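About Wuvura

Wuvura is the handling automation workshop of the Merville group. We fit two-finger grippers to robot arms for customers who move flat goods, cases and panels, and we look after those cells once they are in use. Our main workshop is in Vumanbridge, with a smaller service room in Khunthong. Between them, our staff test more than 2000 handling cycles before a cell is handed over.

What happened in January

In January a cell under test in Vumanbridge pressed its gripper against the test surface and carried on along its path. The height value stored for the tool was wrong after a change of fingers, and the force limit had been set too high to stop the arm. The movement was halted by hand. There were no injuries. We stopped all testing with that tool and reported the fault to the customer the same afternoon.

Surface checks are now made with the wrist camera before any further approach is allowed. Dark scuffs lie across the grey surface in a long slanting trail, close in direction to its straight edge, with the fingertips held over the black material beyond.

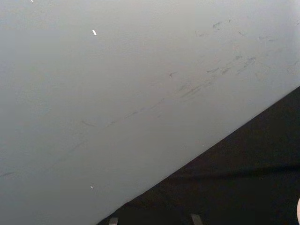 What we found

The review took 20 working days. It found that the height value had been typed in by one person and checked by none. It also found that our log sheet had no space for marks already present on a test surface, so that old wear could not be told apart from new. Both points were our own responsibility and have been put right.

Marks are now recorded one by one. The record covers fine scratches and broad smudges alike, including faint ones such as the thin scratch on the left that slopes against the general direction of the rest.
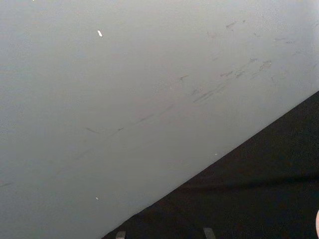

How we work now

Every change of fingers is followed by a slow approach at reduced force, watched by a second member of staff. Hands are to be kept clear of the fingers whenever the arm is live. After 500 cycles the tool height is measured again and the result is signed for. A cell which fails this check 4 times is withdrawn and returned to the workshop bench.

Customers may ask to see the test record for their own cell at any time. Requests should be sent to the service desk in Vumanbridge, or to Khunthong for cells maintained from there.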